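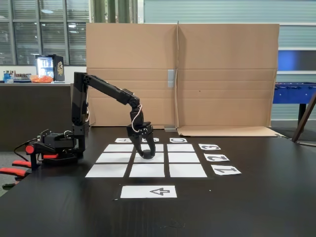 *White squares set out three by three on the dark table.*

Tue 12 November

Hi all – quick catch-up on the Dulurel community garden grant. We've had a good month! The four raised beds along the Zosov Street fence are in and filled, and the tomatoes have gone crazy with all this rain (the zucchinis too, heaven help us). Seven households have signed up for plots so far, mostly from the flats on the corner.

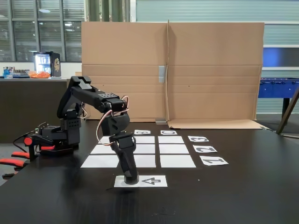 *A card with an arrow printed on it, on the same tabletop.*

Money next. We spent $400 on soil and mulch from Jusov Garden Supplies, a bit over what I'd put in the budget, but I saved on timber so it evens out. The Đỗ bakery has offered us their old rainwater tank for nothing, and I only need to find a trailer big enough to move it.

The one thing running behind is the path. I'd hoped to have the gravel down by now,
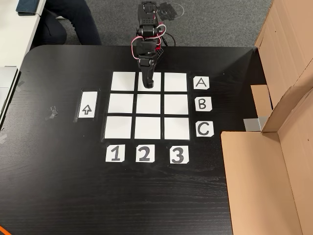 but the council wants to look at the drain first and they can't come until December. I've moved the wheelchair-height bed closer to the gate in the meantime, so it can be reached from the footpath. Receipts are in the shared folder – two are still missing and I'm chasing them this week.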